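Elava project: progress report for October
Prepared by Beril Coşkun for Kirsty Gosling, Skomutgate fund

In this period we continued to collect demonstrations by remote control on the table-top arm.

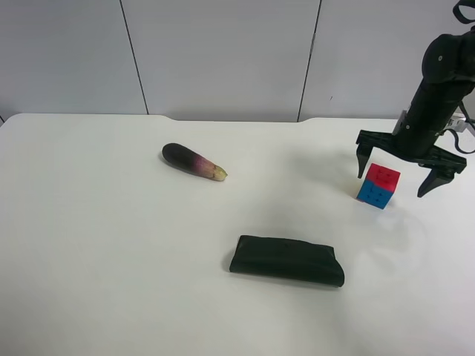

The plan for the month was 110 demonstrations of picking up small household objects. We have recorded 103. The remaining seven will be done together with the next set. Erdal Tekin operated the arm for most of them, and Gerardo Sala checked each recording before it was saved.

We had one difficulty. The delay between the hand controller and the arm became too long in the second week, and 40 recordings had to be repeated. Erdal has changed the network cable and the delay is now acceptable.

In the next period we would like to begin with demonstrations by hand, where the operator guides the arm directly. For this we ask your agreement to move 2,000 euros from travel to equipment.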